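Regrasp planning from head-camera views: first results from the Bandden cell

The manipulation group has finished its first full evaluation of the regrasp policy on the Bandden cell. The task is picking metal connector housings out of a plastic crate with a multi-fingered hand. The housings lie in no fixed orientation, and their slots and mounting tabs make a poor pinch surface from most directions.

The earlier controller, Skullero, estimated the pose of each part and chose a grasp from a stored list. It failed mostly on parts close to the crate wall, where the stored grasps put a finger through the plastic. The new policy is trained by imitation. Radoslava Štefanec and Kamran Heydari collected 1,078 teleoperated picks, all recorded from the head camera, and labelled each one with the moment of first finger contact. The policy predicts short chunks of joint targets and a separate contact probability. When that probability stays low after the fingers have closed, the hand opens, backs off and tries again from a different wrist angle.

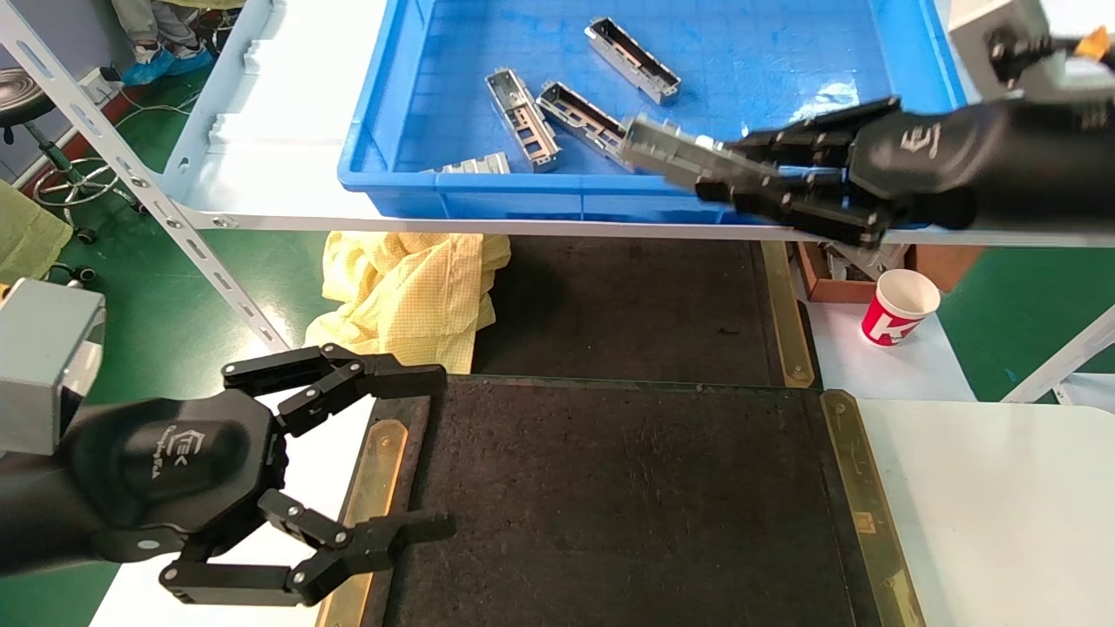
Evaluation used 221 picks that were not in the training set. Peter Tóth ran them in October with the crate refilled by hand between runs. A pick counted as complete only if the housing cleared the crate wall and was still held when the arm stopped. Of the 221, 15 ended without a held part. Most of those were housings lying against the front wall, partly hidden from the head camera, so the weak spot is the same as before but smaller. In 2 further picks the part was held but had turned in the fingers, which matters for the insertion step and was logged separately.

Removing the contact output made the policy slower to recover – it would carry an empty hand to the place position before starting again. Removing the wrist angle change had less effect than we expected. Blažena Michalík is repeating that comparison with a fuller crate, as the present result may simply reflect how few parts were touching one another.

The left hand was not used for picking in these runs. Work on handing a part from right to left is under way at Vondráček, using the same recordings format. Hidayah Pasaribu holds the logs and the labelling guide, and groups wishing to run the policy on their own crates should write to her with the inside dimensions and the height of the shelf.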